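The Grip That Did Not Let Go

Farzana Yousafzai keeps a broken cable tie on her desk at Skotlow, in a small dish together with paper clips. It was cut from a gripper in February, in a hurry, by a colleague who had to use his left hand. His right hand was inside the gripper at that moment.

The injury was small. Botond Barta had two bruised fingers and a nail that turned black and later fell off. He was back at work the next morning. But the company, which builds tools for picking and sorting objects of irregular shape, stopped all its handling work for 42 days, and when I visited the workshop in summer people still spoke of the time before and the time after.

I came because of the report. Small firms in this field write many reports about what their machines can do and very few about what their machines did wrong. Skotlow wrote eleven pages about two bruised fingers and sent them to all its customers, two of whom answered.

What happened is easy to tell. The team was working with long, soft and tangled things: cables, hoses, bags with handles. Such things are difficult for a gripper, as they change their shape when they are touched. On the day of the accident the object was a coil of cable, and one loop of it had slipped behind the finger, into the place where the finger enters the housing. The gripper closed, the loop was pulled tight, and the finger stopped half way. Barta saw that it had stopped. He reached in to free the loop.

"I believed it was dead," he told me. "There was no sound from it and nothing moved. I would do the same with a door."

It was not dead. The motor was still pushing, with the full holding force, against a cable that was slowly giving way. When Barta pulled the loop out, the finger had nothing to push against except his hand.

Irén Pap, who wrote the control software, spent the first week after this looking for a bug. She wanted very much to find one. A bug can be corrected and then a person can sleep. In the log she found 234 lines for the last minute before the accident, and every line was correct. The software had been told to close until it felt resistance, and after that to hold. It felt resistance and it held. It could not know that the resistance was a loop of cable in the wrong place, and it had no rule for the case when the resistance suddenly goes away.

"In our tests the object never disappeared," Pap said. "Why would it? We were testing with boxes and bottles. You hold a bottle, it stays a bottle."

There was a second problem, and this one is less comfortable for the company. The release button worked. It was pressed, by Lilla Dudás, less than a second after Barta shouted. But the release was programmed as a normal opening movement, and a normal opening movement first checks that the finger is in a known position. The finger was not in a known position. The request was put in a queue and waited there politely. Máté Medve, the colleague with the side cutter, cut a tie which held the cable to the tool, and with this he won enough slack to turn the coil away and pull the finger back by force.

Dudás has thought about the button more than about anything else. She had shown it to visitors. She had told new colleagues, on their first morning, that if something feels wrong they should press it. "I was teaching people to trust a thing I never tried in a bad situation," she said. "I only tried it in good ones."

The changes made after the stop are not spectacular. The release button now cuts the motor current directly and asks no questions of the software. The holding force falls by itself after a short time if the finger does not reach the expected position. A small lamp shows whether the motor is under current, so that a finger which stands still and a finger which is switched off do not look the same. This lamp was Barta's demand, and he did not want to discuss it with anyone. It cost almost nothing.

The ribbed part at the base of the finger was more difficult. Zidska, the supplier of the first finger, proposed a closed sleeve, but in trials the sleeve itself became folded and caught. A second workshop, Kelemen, made the opening narrower. This helps, but it does not remove the problem, and the report says so. A thin enough cable can still find its way in. For this reason there is now a written rule about hands: they stay outside until the lamp is off. Yousafzai admits she does not love rules of this kind. A rule about hands means that the machine is not finished.

She signed the last version of the report on 12 August 2022, after the customer Bandmont had asked for one more test series with cable wrapped around a rigid object. It was a good question, she said, and a little embarrassing that it came from outside. A cable alone is soft and gives way. A cable around something hard does not, and the force goes somewhere else. The series was still going on when I was there. Medve would like to add garden hose next, and Pap is against it until the logs from the first part are read.

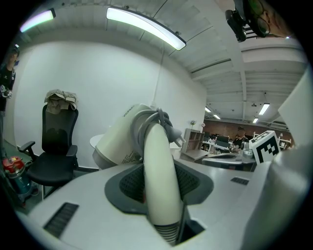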